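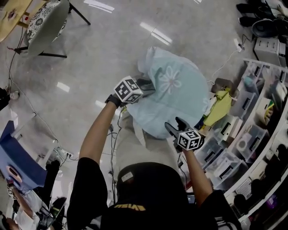

Pale blue fabric with a white flower motif.

Search this site
Enter title, author or keyword
Go

Review: The Salt Ledger, Storik Editions, paperback, 24 chapters

The Salt Ledger is the second novel in the Voicu cycle and the first to appear in the larger paperback format that Storik has adopted for its translated fiction. The story opens in the port of Hostano, in the third year of a drought that has closed the inland roads. Water arrives by barge and is entered in a ledger kept by the harbor office. The narrator, a junior clerk, is given the task of copying that ledger and finds that 759 barrels have been recorded twice.

The premise is a modest one, and the book is at its best while it remains so. The early chapters are set almost entirely in the copying room, where the clerk compares one column against another and says very little to the older staff. The reader learns the rules of the ration system slowly, through small refusals at the counter. A scene in which a baker is turned away for presenting last month's card is among the strongest in the novel.

Difficulties begin in the middle section. The clerk travels upriver to Femer, a settlement that refused the ration, and the narrative divides between 2 points of view. The second belongs to a barge pilot whose chapters are written in the present tense. These passages are well observed, particularly where the river is concerned, but they repeat events already known to the reader and delay the matter of the missing barrels for too long. Three of them could have been removed without loss.

The translation reads smoothly. A few harbor terms are left in the original and explained in a glossary at the back, where many readers will find them too late. The map inside the front cover is clear, although it places Femer on the wrong bank according to the text of chapter nine.

The ending will divide opinion. The question of the ledger is settled in a single conversation, and the drought is left as it stands. This reviewer found the restraint appropriate to the clerk's character — others may feel that so patient a book owed them a fuller account.

The novel is recommended to adult collections and to reading groups with an interest in climate fiction. It may be read without the first volume.

Reviewed 29 May 2019

Comments (3)

inkwell_reader
I liked the barge pilot more than the clerk. The night crossing was worth the price of the book for me.

Marshlight
Is the glossary in the e-book too? My library only has that one.

pagesandrain
Agree about the map. I kept turning back to it and getting lost.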